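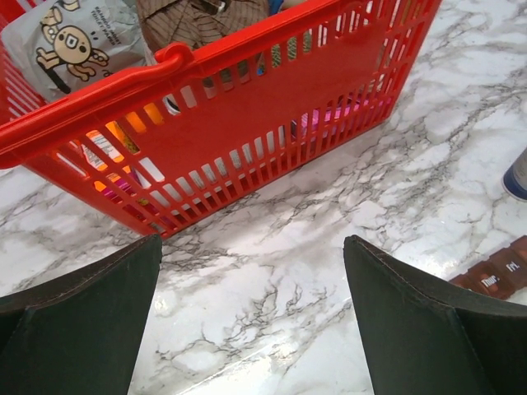

What does the Zekcombe Demo Register accept?

The Register accepts any recording made by an unsigned band within the town limits, in any format for which it holds a working player. One copy is kept and one is returned to the depositor with a numbered slip.

Search the Register Enter band or title Go

The Matter of Entry 300

The following account was entered in the Register's own book and is reproduced with the permission of both bands.

In March the Register received a cassette from a doom metal band called Toom. The tape held a single track of 35 minutes, titled "Onddale," after the valley north of town where the reservoir is. It was played through once at the front desk, as the rules require, and found to be complete. The clerk on duty wrote "slow, two guitars, vocals begin late" in the remarks column. The tape was given the number 300 and placed in the cabinet.

Four days later a second cassette came through the mail slot in a padded envelope. The band gave its name as Plidine. The track was also called "Onddale." It was also 35 minutes long. The clerk played it through and wrote "see previous."

The Register has no rule against two bands using one title. Entries on file at that time included four songs called "Winter" and a great many called "Intro." The clerk's concern was with the music itself. Both tapes opened with the same low chord, held for the same length of time, and the same drum pattern entered underneath it. At the point where the singer of Toom began, the singer of Plidine began as well, on the same note, in a higher voice. The words could not be made out on either tape.

A letter was sent to each band asking for a statement of authorship. The replies were prompt and courteous.

Toom stated that it had written the song over one winter in a garage on the east side of Zekcombe. It had never performed the song in public. It had never heard of Plidine.

Plidine stated that it had written the song over one winter in the basement of a closed shoe store on the west side. It had never performed the song in public. It asked whether Toom was the band that used to play fast.

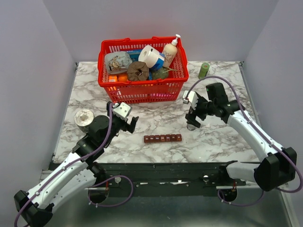
The clerk then proposed that the two tapes be played at the same time. The Register owned two cassette decks of the same model, and these were set side by side on the long table after closing. One member of each band was invited to attend. All of both bands came, seven people in total, and stood along the wall by the coat hooks. The two drummers stood next to each other and did not speak.

The decks were started together. For the first several minutes the sound was simply that of one band, a little wider than usual. Then one deck began to run slow, as old decks will, and the two performances came apart. The drums of Plidine fell behind the drums of Toom. The guitars began to answer each other. What had been one long chord became two, and a third could be heard between them that was on neither tape.

It was agreed afterward that the vocals could be understood during this part. It was not agreed what they said. The members of Toom heard a verse about the farms that had stood in the valley before the water was let in. The members of Plidine heard a list of road names. The clerk heard a request to leave a gate open, made several times and with good manners, and recorded it in the remarks column as such.

The tapes ended some distance apart. Toom's deck clicked off first. Everyone present waited for the other one.

The decks were then adjusted by a repair shop and the test was repeated, with the tapes running evenly. No words could be made out. One of the guitarists asked whether the slow deck could be put back the way it was. The shop could not say what had been changed, apart from the belt, and the belt had been thrown away.

Under the rules a disputed recording must be assigned to one band or withdrawn. Neither band wished to withdraw, and neither wished to claim the other's tape. After some correspondence the Register adopted a new form, which allows one number to be held by two depositors. Both cassettes are now filed as Entry 300, in a single case, with a rubber band around it. The form has not been needed again, although copies are kept at the desk.

Toom and Plidine have since applied to rehearse together in the Register's back room, where the carpet is thick and the neighbors are patient. They play the song at its written speed. One band starts, and the other waits by the door until the clerk signals – the length of the wait is changed each week and written down. So far it has been tried at intervals up to 120 seconds.

At the most recent session the clerk made a note in pencil, then inked it the following morning: "Gate again. Also a dog."

Recent items

Cassette decks: how to request a listening time
Register passes more than 600 entries
Black metal shelf moved to the second floor
Lost slips and replacement numbers
Back room rehearsal hours

Zekcombe Demo Register | Contact the desk | © Zekcombe Demo Register | Back to top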